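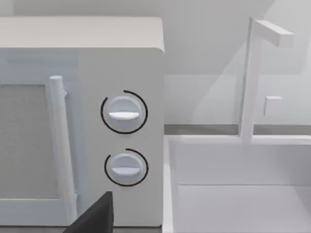
A white microwave with a vertical door handle.

Microwave popcorn has gone gourmet, and I'm not buying it. Well, I did buy it once. Holroyd wants 2220 calories' worth of my attention for a box of truffle and sea salt bags, and the box says "hand-finished." By whom? It's a folded paper bag.

My friend Elsie Dunmore swears by the stuff. I tried hers in August next to a plain bag from the corner store and couldn't taste 40 cents of difference, let alone the two dollars she paid extra. The truffle part smelled like a garage.

Maybe there's a good one out there. Until somebody hands it to me, I'll take the cheap bag and put my own butter on it.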